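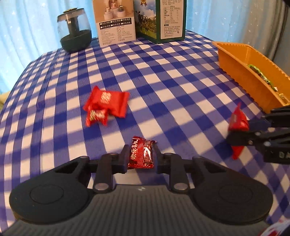 Red wrapper, checked tablecloth.

Plant Ecology, Unit 6: Soil Seed Banks
Handout to go with the lecture. Some of this is on the slides, some isn't. Bring it to lab.

Where we left off: standing vegetation, quadrats, cover scores. All of that is what's growing now. Today is what's in the soil and could grow later.

Definition
Soil seed bank = all the living seeds in and on the soil at a given place and time. Living is the key word. Dead seeds, empty coats, half-eaten seeds don't count. Litter layer counts if you sampled it, so write down whether you did. Spores (ferns, mosses) usually handled separately, we skip them.

Inputs: seed rain from plants on the spot, plus seed arriving by wind, water, birds, fur, boots, mud on tires.
Outputs: germination, getting eaten, fungi, plain old age, burial too deep to come up from.

Seeds per square meter is the usual unit. Always give the depth with it. A density with no depth is no use to anyone trying to compare sites.

Types of bank
Transient — seeds last less than a year. Many spring-germinating woodland herbs, a lot of the big grasses. Gone before the next seed crop drops.
Short-term persistent — one to five years.
Long-term persistent — more than five years, sometimes decades. Rushes, heathers, lots of arable weeds.

Rule of thumb: small, round, smooth seeds last longer in soil. Big or flat or bristly ones don't. Works pretty well in European grassland, much less well in dry shrubland, so don't quote it in the exam as if it was a law. Small round seeds slip down cracks and worm holes, and once they're down there they sit in the dark and most need light to germinate.

Dormancy is not the same as persistence!! Comes up every year. A seed can be nondormant and still persist, just waiting on light or a temperature swing. A seed can be dormant and rot in a month.

Aside on light: shallow disturbance in daylight gives a flush of seedlings. A brief flash is enough for some species. More on phytochrome next week.

Field sampling
Cores, not one big hole. Seeds are clumped, often right under the parent, so many small cores beat a few large ones for the same volume of soil.
Corer straight down, twist, lift. If the core crumbles, redo it next to the first hole and note it.
Split into 0–5 cm and 5–10 cm while you're still in the field. They smear if you wait.
Bag, label inside and outside. Pencil for the inside label.
Scrape the corer clean between plots.

When to sample depends on the question. Early spring, before germination but after winter chilling, gets you transient plus persistent. July, after spring germination and before the main seed drop, gets you closer to persistent only. Late summer is a mess, fresh seed everywhere.

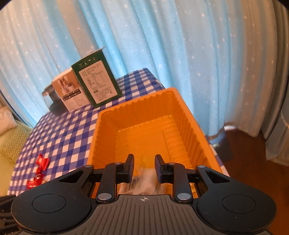

Orange tray, star curtain behind.

Getting from soil to numbers
Two main ways.

1. Seedling emergence. Wash the sample through a coarse sieve (stones, roots out) and then a fine one (clay out, seeds stay). Spread thin over sterile compost in trays. Thin means thin, 5 mm at most. Greenhouse, keep moist, identify seedlings and pull them as you go. When nothing new comes up, dry it, stir it, water again. Run control trays with compost only — greenhouse weeds get into everything, bittercress especially.

Good: only counts living seed, and seedlings are easier to name than seeds.
Bad: slow, needs bench space, misses anything whose dormancy you didn't break.

2. Direct extraction. Sieve or float the seeds out, pick under a microscope, test viability (squeeze test or tetrazolium stain, red embryo = respiring).
Good: quick-ish, finds the dormant ones.
Bad: tiny seeds get lost, your eyes go, needs a seed reference collection.

Most papers use emergence. If you compare a paper using one with a paper using the other, say so.

Worked case: Vundthorpe heath
Old heath, conifer planting, then felled. Question was whether heather could come back without sowing.
Cores to 10 cm, seedling emergence.
359 seedlings, 14 species. Divide by total core area (square meters, not cm, watch this) and you get 2,627 per square meter.
Heather and heath rush made up most of it. Densities higher in the 0–5 layer but rush held up well in the lower one.
Almost no overlap with what was growing on the site at the time. Typical after a shade phase.

Compare: Michalík meadow
Hay meadow, never plowed as far as the records go. 2,000 per square meter, same depth. Sounds healthy. But it was nearly all rushes and a few weedy annuals, and the orchids and most of the target meadow herbs weren't in there at all. So total density says little on its own. Look at the species list first.

And Brustell marsh
Drained, then rewetted. Sedges patchy, rushes everywhere. Problem at Brustell was floodwater bringing seed in, so you can't tell what came from the bank and what floated in. Seed traps would of helped. Think about how you'd set them out, we'll discuss.

What this means for restoration
Check the bank before buying seed.
Expect early-successional stuff, don't expect late-successional.
Topsoil stripping removes excess phosphorus AND the bank. Trade-off, depends on the site.
Deep turning can bring up old seed, or old weeds.
If the targets aren't in the soil: green hay, brush-harvested seed, or plugs.

Lab prep
Data sheets are in the Zirkance folder on the course page. Use the version with the depth column, the older one dosen't have it.
Work out density for each layer seperately before you add them.
Make a two-column list for your plot: species in vegetation, species in bank. Calculate Sørensen similarity (2 × shared species, divided by the sum of both lists).
Bring a hand lens and forceps.

Questions to think over
Why might similarity be higher in a plowed field than in old woodland?
Your controls have bittercress and so do your samples. What do you do with the count?
A species is missing from your trays. List every reason you can come up with other than it not being in the soil.

Reading: seed bank chapter in the course text, skip the modeling section for now. Next week dormancy and germination cues.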